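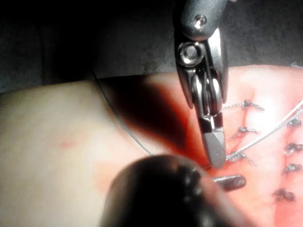
Figure 3. Stitches in a practice pad.

4.2 What people say they can mend

Self-reported mending skill is a poor guide to mending. In the Falldale survey, 309 adults were asked whether they could sew on a button, darn a sock and close a torn seam, and a heartening majority said yes to all three. They were then handed a needle. Among those who had claimed the seam, the commonest opening move was to ask whether there was a machine. Sewing a row of stitches is an old and widely shared skill, and it turns up well beyond the household: surgeons learn it too, on pink-red synthetic pads such as the one in Figure 3, where a row of stitches can be seen close to the tip of the instrument. Our respondents had no such pad and, in most cases, no such teacher. When asked where they had learned, they named a grandmother, a school lesson or, in one case, the army, which seems to have taught buttons and stopped there.

Age mattered less than we had expected. Penry and Aryee, working in Ladthorpe, found that older residents mended more, and put this down to thrift. Our older respondents owned more thread, often in handsome tins, but the tins had not always been opened in recent memory. Coughlan (personal communication) has suggested that a sewing tin should be treated as furniture for the purposes of analysis. We have not gone so far, though the coding scheme would have been simpler if we had.

Income behaved more as the literature would wish. Households in the lowest band were more likely to have repaired a garment since the previous July, and more likely to describe the result as ugly. Those in the highest band described their repairs as "visible mending", a term that covers much the same stitches at a better price.

One item on the form caused trouble throughout. Question 14 asked for the number of garments awaiting repair, and one respondent wrote 200. A follow-up call confirmed that this was meant seriously and included curtains. We kept the answer in the main table and report the median.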